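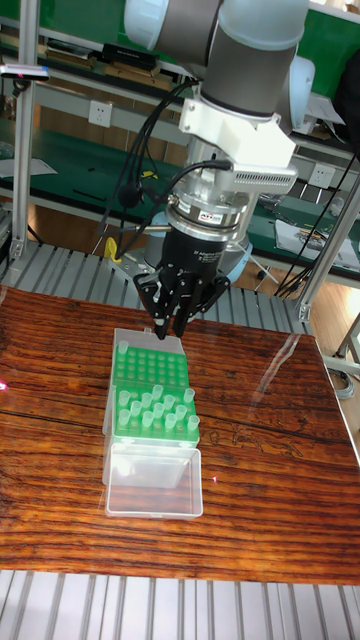 News from the Toltport room

It has been a good long while since we wrote anything for these pages, and Muammer Kocabaş has been reminding me of it at every tea break, so I shall try to make up for lost time. As many of you know, since November we have been gathering examples of small, fiddly jobs with pipette tips, so that the learning system our colleagues in Zerkport are building has something decent to learn from. We now have 2380 of them safely stored, which is rather more than I dared hope for when we began!

Each example is one go at the task, start to finish, with a person guiding the arm. Güven Avcı has the steadiest hands of any of us and can get through 300 in a good week - I manage far fewer, and my tea goes cold. We keep the clumsy goes as well as the neat ones, clearly marked, and we try hard not to set the tips out the same way twice.
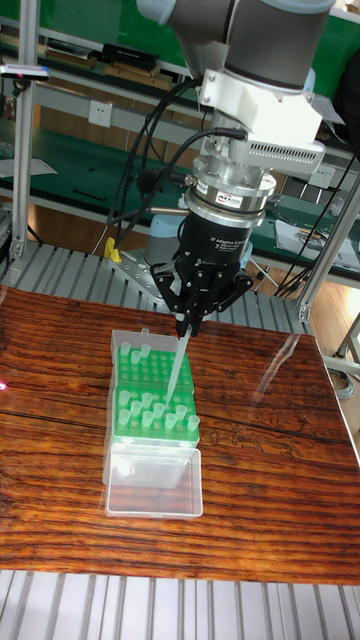 A tip held over the open box, in the two-finger gripper.

The Kallow team have kindly offered to look through the first batch and tell us where we are thin. My own guess is the slanted grasps, which are still a bother to do well. If you would like a turn at guiding the arm, please do come along, as 13 of you already have. No experience needed, only a bit of patience, and Muammer will happily show you the ropes.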